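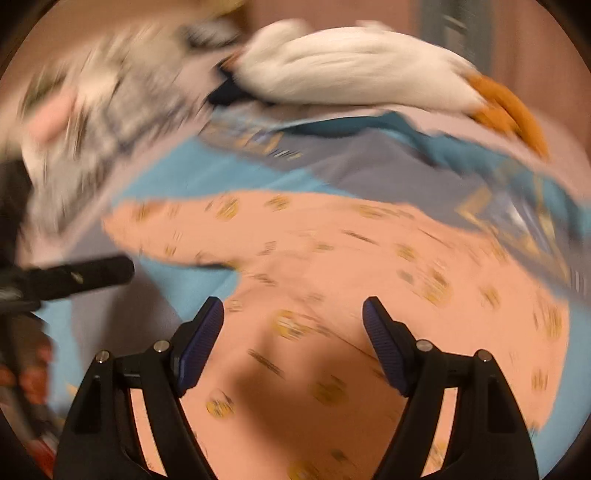
By Renato Farías | February 2025
1332 shares | 7 comments

How to get a grease spot out of colored cloth

Most stain advice is recycled from other stain advice. Club soda, hairspray, a paste of this and that. I've tried plenty of it and I'm not impressed. What follows is dull and works more often than the rest.

Check the care label first. If it says dry clean only, stop reading.

1. Blot with a paper towel. Don't rub.
2. Cover the spot with cornstarch and leave it for 60 minutes. Some people swear by overnight. I saw no difference.
3. Brush it off and work in 3 drops of plain dish soap with a fingertip.
4. Rinse from the back with the warmest water the label allows.
5. Look at it in daylight before it goes near the dryer. Repeat if you still see a shadow.

Pale shades like peach will show a ring if you only wet the spot, so rinse the whole panel. As for the "miracle" sprays, test one inside a hem and see if you still believe the bottle.

Old stains? I got one out last June, on the second try. I wouldn't promise you the same.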